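Grenley Community Help > Laundry and clothes

We use cookies to remember your settings and to count visits. By continuing to use this site you accept our cookie notice.

Striped long-sleeved shirt won't fold flat, stripes never line up

Posted 7/12/25 by Saranya Sastry

I have a long-sleeved shirt, off-white with blue stripes going across. Every time I fold it the stripes end up crooked, and when I put it on the shelf it slumps over and takes the pile with it. I've tried folding it in half lengthwise with the sleeves tucked in, and I've tried rolling it. Rolling is fine for a bag but I want it on the shelf with the others.
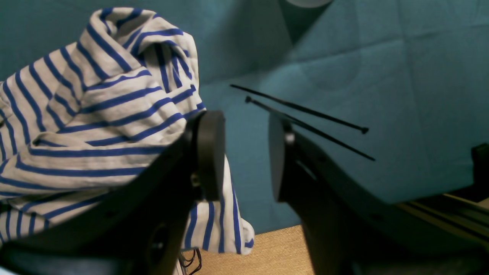
The shirt bunched up, stripes going every which way.

I've had it since February and it has been washed plenty of times. It isn't a stain or shrinkage question, I only want to know how to fold it. I don't own an ironing board and would prefer not to buy one. My shelf is 266 mm deep if that makes a difference.

2 answers

Answer from Onyekachi Okoro

Use the stripes as your guide. Lay the shirt face down on a table or a bed and smooth it from the middle out to the sides with your hands. Pull gently at the hem until the stripes across the back run straight. Do this before you fold anything. If the stripes are on an angle at the start they will be on an angle at the end.

Then bring one side in to the middle of the back, and check that the stripes on the folded part sit level with the stripes underneath. They may not match exactly, depending on how the shirt was sewn, but they should be parallel. Lay the sleeve straight down along the fold. Do the other side the same way. Fold the bottom up a third, then again to the collar, and turn it over.

For your shelf, measure the finished fold. If it's deeper than 266 mm, fold in four instead of three.

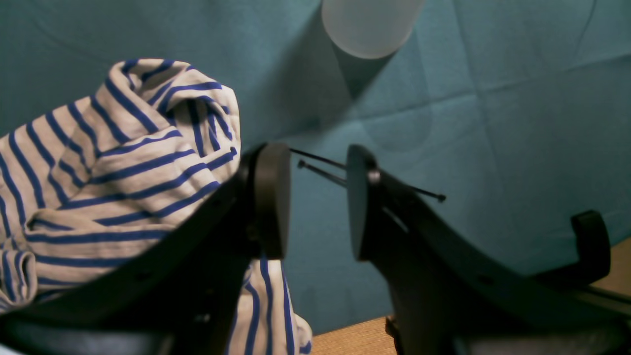
Striped cloth left in soft folds against a teal background.

Don't leave it crumpled like that between the line and the shelf. The creases set and then you're fighting them. If you can't fold it straight away, put it on a hanger and come back to it.

I wouldn't bother with a folding board. I bought a Lekora one and it was 600 mm wide, too big for the drawer I meant to keep it in. A piece of stiff cardboard cut to the width of your shelf space does the same job.

Answer from a guest

just hang it up. I hang all my long sleeves, takes up less room than you'd think and no folding

2 people found this helpful

Contact us | © Grenley Community Help | Back to top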